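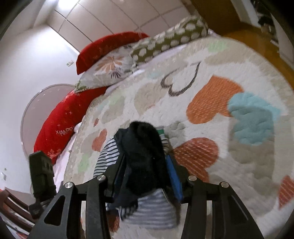 Black fabric in the gripper, striped clothes under it, heart quilt.

Notebook, September, folding project (Tendlow laundry)

Back at the desk with a mug of tea, and I want to get this down while it's fresh. Black on its own I'm fairly happy with now. It's black lying on top of stripes that still bothers me, as the fold edge is hard enough to see by eye, never mind for the software, and I'd like us to try a few more mixed piles before we call the grasp settled. The patterned bedding can stay. Plain grey tables made us far too pleased with ourselves in the spring!

I spent most of the morning at Tendlow with the people on the sorting line, which I should have done months ago. The Weltex feeder has been in since the summer and it does 600 pieces on a shift without fuss, sheets and towels mainly. What it has changed is the talk. Two people used to stand at that end and chat across the belt all day, and now they're at separate stations, one on feeding and one on checks. One of them told me, very kindly, that her shoulders are better and her mornings are longer. I've written that on the board, because I think it matters as much as the grasp rate.

They also asked whether the folding arm would mean fewer hours. I said I didn't know, and that the manager should be the one to tell them, and soon - I've sent a note to Lodhi asking for exactly that before we bring any kit on site.

Small things. Kilora finger pads: the second set is due, try them on fleece first. Job 911 is still open, the checks station needs its screen lowered (the checker is shorter than whoever fitted it, bless them). They'd like the stop button on the left as well as the right, and I can't see why we wouldn't do it.

To do: go back for an evening shift, which I'm told is a different place altogether, and take biscuits.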